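Acta de la reunión del grupo de automatización doméstica
Marzo, 10:00 h

Asistentes: Matvii Savchuk (coordinación), equipo de simulación, taller Lurketti y representante de Ekside.

1. Aprobación del acta anterior
Se aprueba sin cambios.

2. Estado de las tareas domésticas en simulación
Savchuk informa de que el plan Zunder prevé 1.000 episodios simulados y que se han revisado 100. De ellos, 23 terminan con la tarea completa. Los fallos se concentran en los objetos largos y en los espacios estrechos junto a muebles. Se comenta el caso de la barra cilíndrica delante del panel morado, con la pinza abierta.

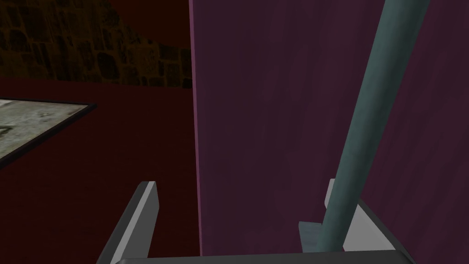
3. Uso en el taller
Lurketti pregunta si el sistema puede ya recoger herramientas al cierre. Savchuk responde que no sin una persona delante. Ekside opina que barrer una zona despejada sí es viable. No hay acuerdo y el punto queda pendiente.

4. Acuerdos
- Repetir los episodios fallidos con dos velocidades de aproximación.
- Semeniuk enviará el presupuesto de las pinzas de repuesto.
- No se anunciarán fechas a los clientes.

5. Ruegos y preguntas
Se pide que las actas se envíen antes de la siguiente reunión.

Se levanta la sesión a las 11:20 h.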